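What the quote does not tell you

09/09/2019

It is two months since I promised to write down what we spent on the robot cell, and several of you reminded me. So I will try to do it properly, with the numbers where I have them. I run the packing side of a small company which sends out kitchen goods in cardboard boxes. We are not an engineering company. I had never bought a machine more complicated than a tape dispenser before this year, and I think this is the reason why the post can be useful to somebody.

The question at the beginning was very simple. Our boxes come flat on a pallet from Curnstead, and a person must fold them, fill them and close them. In the busy season we fold 700 boxes in a day. I wanted to know if two arms could do the folding, and what I should write in the budget for it. In July I had three offers on my desk, and they did not agree about anything, also not about what the word "cell" includes.

Wendt offered a closed machine which only folds boxes. It is fast and it is good, I have no doubt. But it takes two box sizes and we have five, and every further size is an extra tool with its own price. Divetti offered one big arm with a fence. Endow offered a bench cell with two smaller arms, and they let us have time with one before we had to sign. I liked this last part very much. I would advise everybody to ask for it, even when it is not in the brochure.
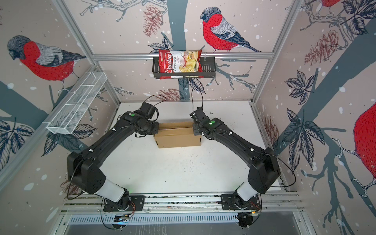 The first line in my budget was of course the arms. It is the line which everybody looks at, and I also looked at it too long. When I put all the costs in one table, the arms were less than half of the total. The rest was made of things which look small when you read them one after another: the frame, the rails, the cables, the fingers for the grippers, the cameras, the table surface, the delivery, the training day, the electrician.

I will take the fingers as one example. In the offer there was one set. I asked how long a set lasts with cardboard, and the answer was friendly but not a number. Cardboard is soft for our hands, but it rubs all day on the same place, and I know from our own knives and guides what it does to a surface. So I put spare fingers in the budget, 9 sets for the first year. Perhaps this is too many. I prefer to have them in the drawer than to wait for a parcel while the boxes are not folded.

The price for these spares came to 1125 pounds with delivery. For a big factory it is nothing. For us it was a line which I had to explain to my partner in the business, and it was not a short evening.

The second thing I did not expect is the cost of boxes. A cell which is learning the work uses boxes which you cannot sell anything in afterwards. A blank that was folded and opened many times gets weak in the creases, and then it behaves differently from a new one. If you test only with old blanks, you learn how the arms fold old blanks. I ordered 1000 extra blanks from Curnstead only for trials, and I wrote them under "equipment" and not under "packaging". My bookkeeping program did not like it, but I wanted to see the true cost of the project in one place.

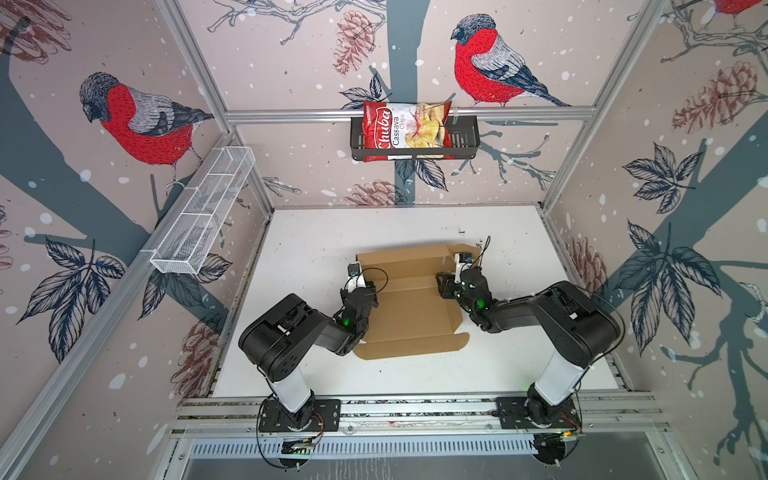
Then there is the question of time, and here my plan was the weakest. I had planned two weeks for trials, as if it was a delivery which comes late or comes on time. But folding is many small tasks. There is a flap to lift, a side to hold while the other side goes up, a tab which must find its slot. Each of these can go well on one box size and badly on another. I should have planned the time for each size separately, and I should have started with the size we sell the most. I started with the biggest box, for the simple reason that it was on the top of the pallet.

If you make a plan, I suggest to write for each box size:

– how many you fold in a normal week
– how many seconds a person needs now (measure it, do not guess)
– which step the person finds annoying
– what you would pay to be free of this step

The third point gave me the best answers. I thought people would say the folding itself. Most of them said it is the bottom flaps of the middle size, and that the rest is quite relaxing, one can think of other things. With this knowledge I could ask the sellers a much better question. Wendt answered it in one day with a drawing. Divetti sent the same brochure again. 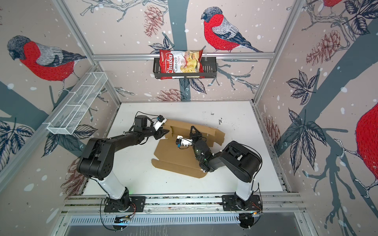 I also want to write about space, as we made an error there. The footprint in the offer is the footprint of the frame. It does not include the pallet with the blanks, the place for the finished boxes, and the person who stands in front and wants to reach inside. When I marked it on our floor with tape, the cell needed almost double the area in the drawing. We had to move a shelf, and the shelf was fixed to a wall with a pipe behind it. So there was a plumber in my robot budget. I am not joking, he has his own line.

Power was easier. We had a socket near enough, and the electrician only asked for a separate fuse. Please ask this question early, though – in an old building the answer can be expensive.

About the running costs I can say less. I put a small amount each month for cleaning and for the table surface, which gets dirty and scratched from work with cardboard. The seller called this "consumables" and gave no figure, so I took what we pay for our cutting mats and doubled it. I will write again when I know if it was a good guess.

And the decision? We have not signed yet. I tend to the two arms, mainly because of the five box sizes, but I asked Endow for three changes in the contract: the spare fingers at a fixed price for two years, the training for two persons and not one, and a right to return the cell if the middle size does not work after the trial period. They accepted the first two. The third is still going back and forth by email.

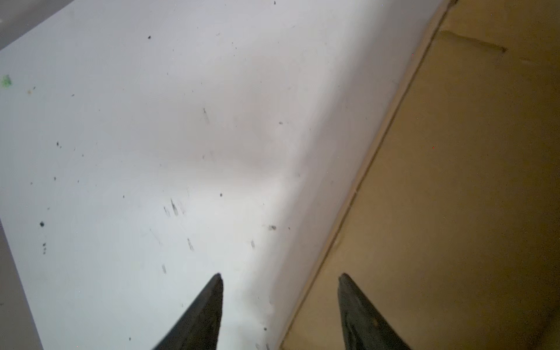
One reader has already written to me after the July post that I should forget the return clause and ask for a rental with an option to buy. The return clause, this person says, always has a sentence in it about "reasonable performance", and then you argue for months about what is reasonable. With a rental you just stop paying. I looked at the draft again after this message and yes, the sentence is there, on the second page.

So I asked Endow for a rental price as well. If it comes before the end of the month, I will put it in the table next to the other three and send the table to everybody who asks in the comments. Please write also which country you are in, as the delivery cost changes a lot.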